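# Looking after the two-arm table: questions we get a lot

Welcome! Our table is a pair of black arms inside an extrusion frame, and it's a joy to run once you know its habits. New folks on the Jikico build ask the same things every October, so the answers live on this page now.

**Where do I start if I've never touched it?**

Walk the frame first, then the cables, then the grippers. Don't power anything until you've done all three.
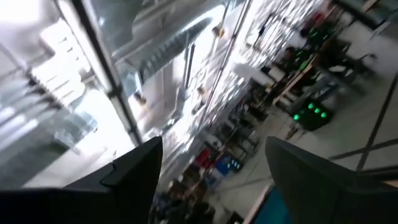
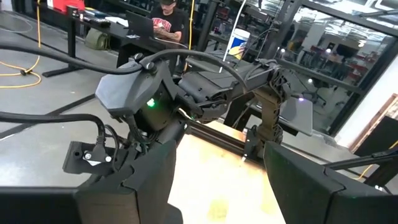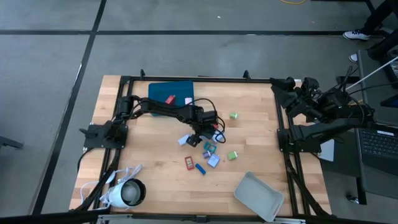 The walk takes a few minutes and it's my favorite part of the day. Put a hand on each corner post and push gently. If a post gives, tighten the bracket at its foot before you blame the arm for missing its targets — a loose frame looks just like bad calibration.

**How much slack should the arm cables have?**

Enough that you can fold the arm all the way back and stretch it all the way out with no tug at the wrist. Do it by hand, power off, and watch the connectors while you move. If a loop can reach the gripper, tie it back a little closer to the forearm.

**When do I recalibrate?**

- after any gripper finger comes off
- after a base plate is moved, even a tiny bit
- every 100 hours of running

Run the Nemotau routine on the left arm, then the right. It's quick, and the log it writes is great reading!

**The wrist view looks tilted. Is the camera loose?**

Maybe, but check the pose first. The camera turns with the wrist, so the room will lean whenever the wrist does. Park the arm at home and look again. If it still leans, snug the two bracket screws and save a new reference picture.

**What does error 214 mean?**

One joint stopped answering. Nine times out of ten it's a connector that wants reseating. Power down, reseat it, power up. If it comes back, swap that cable for one from the Orakzai spares drawer and put the old one in the bad bin (please, please don't put it back in the drawer).

**Can I leave blocks on the table overnight?**

Sure. Just park both arms well above them.

**Which firmware are we on?**

Ellska 3 on both arms. Never update only one — they have to match.

Last updated June 7, 2026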